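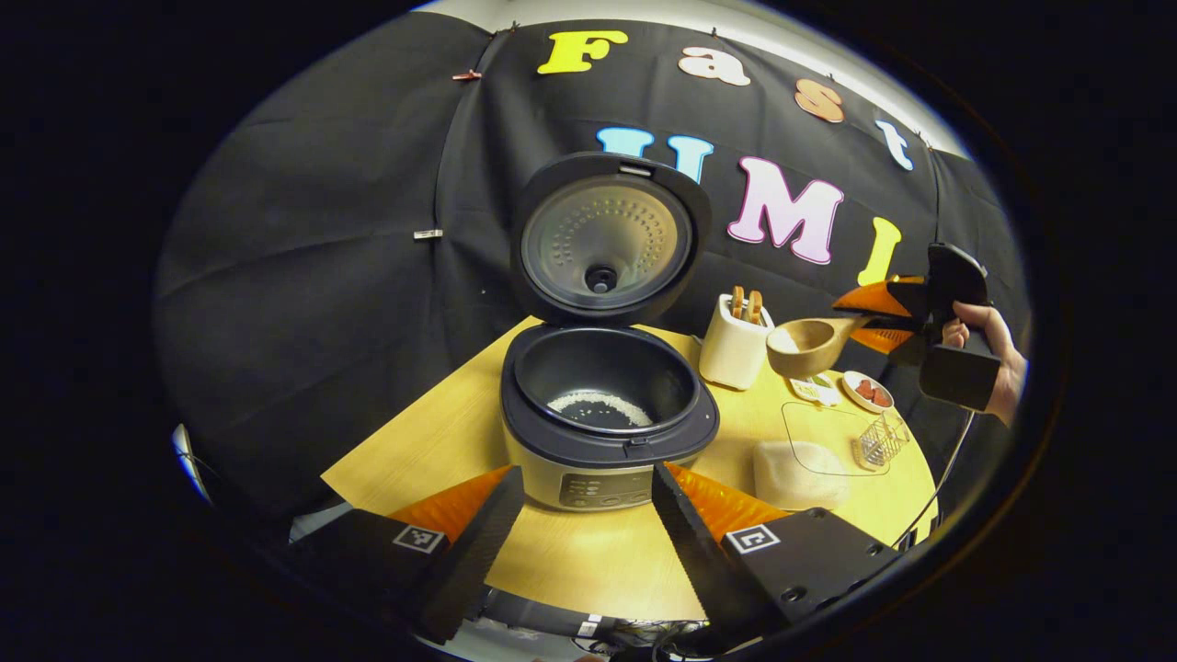 Chepkoech keeps telling me I should lead with the pay, and that no sane person reads three paragraphs about demonstration speed before finding out what's in it for them. Fair enough. It's 40 dollars a session, you do 2 sessions, and lunch is on us both days. Now can I talk about demonstration speed?

I'm Pendo Kaijage, and I run the Simiyu study at the Isham lab. We're looking for people to come in and do small kitchen jobs with a pair of handheld grippers, one in each hand, while the cameras on them record what you do. Scooping rice into a cooker, moving a dish from one side of a table to the other, that kind of thing. A robot then tries to learn the job from your recordings. You won't be driving a robot and you won't be anywhere near one while it's moving. You're the teacher, and you teach by doing.

What we're trying to find out

For a long time our group told people to go slow. Smooth, careful, no wasted motion, like you're carrying a full cup of coffee across a white carpet. It seemed like common sense that slow and tidy recordings would make better lessons. Then last September we ran a pilot we called Pridine, with 9 participants, and we got lazy about the instructions (my fault, I was out sick the first week). Some people heard the full "go slow" speech and some just got handed the grippers and told to have at it.

When we trained on the two piles separately, the robot that learned from the unhurried, unscripted people did better at scooping and a lot better at recovering when a scoop went wrong. The careful pile gave us prettier motion and a robot that froze up whenever the cooker was an inch from where it expected. We ended up with 152 usable recordings from the whole pilot, and that's thin. It could be the instructions. It could be that one or two people in the relaxed pile were just really good at it. I have a favorite theory, which is that people who aren't being fussed over make little mistakes and fix them, and the fixing is what the robot needs to see. Braulio Barrera, who does our training runs, thinks I'm reading too much into a handful of lucky afternoons. We have a bet going and I would like to win it, but mostly I'd like to know.

So this round is bigger and done properly. You'll be put in a group at random, and you'll hear one set of instructions on your first visit and a different set on your second. I can't tell you here exactly what they are, or you'd show up with an opinion!

What a session is like

You come in, sign the consent form, and spend a few minutes getting used to the grippers. They feel odd at first. You lose most of your sense of how hard you're squeezing, and almost everybody drops something early on, so please don't worry about that. Then we set up the table and you do a job over and over, with the things moved a bit between tries. Rice jobs come first, then a few with small dishes. There's a break in the middle, and you can stop for an extra one whenever you like – wrists get tired, and tired wrists make weird data.

Each visit runs a whole morning, including lunch after. The two visits need to be at least a week apart. I'll be in the room, or Chepkoech will, and we'll reset the table for you between tries.

Who we're looking for

Adults 18 and over who can use both hands comfortably and stand or sit at a table for a morning. You don't need to know anything about robots. You don't need to be a good cook either. I would especially love to hear from people who are left-handed, because the pilot had hardly any, and from older folks, same reason. If you've worked in a restaurant kitchen, great, tell me in your email, and if the last thing you made was cereal, that's just as useful to us.

Please don't sign up if you have a wrist or hand injury right now, or if you've already used this type of gripper in another study. People who took part in Pridine can't do this one, sorry. I know a couple of you asked.

What we record and what happens to it

The cameras are mounted on the grippers, so they mostly see the table, the objects, and the other gripper. Your hands will show up. Your face shouldn't, but if it does sneak in, we blur it before anyone outside the group sees the video. We also log how the grippers move and open and close. We don't record sound. Recordings are stored on our own server, Zikley, under a number, with your name kept in a separate file. You can ask us to delete yours up until we start training, and you don't have to say why. You still get paid for any session you came to, including one you left early.

How to sign up

Email the Simiyu study desk at the lab with your name, which hand you write with, and which mornings are good for you. Put "rice" in the subject line so it doesn't get lost in my inbox. Olga Maldonado handles scheduling and will write back with a couple of slots and directions to the building. The parking is confusing, so do read her directions. Short sleeves or sleeves you can push up are best, and it's easier without big rings or bracelets.

Sign-up closes Wed 22 April. If we fill up sooner, Olga will keep a waiting list, and those spots do open up, so it's worth writing even if you're late.

If you want the results, check the box on the consent form and I'll send you a plain write-up when we're done, including who won the bet. Questions about the study itself can come straight to me at the same address. I like getting them, even the skeptical ones.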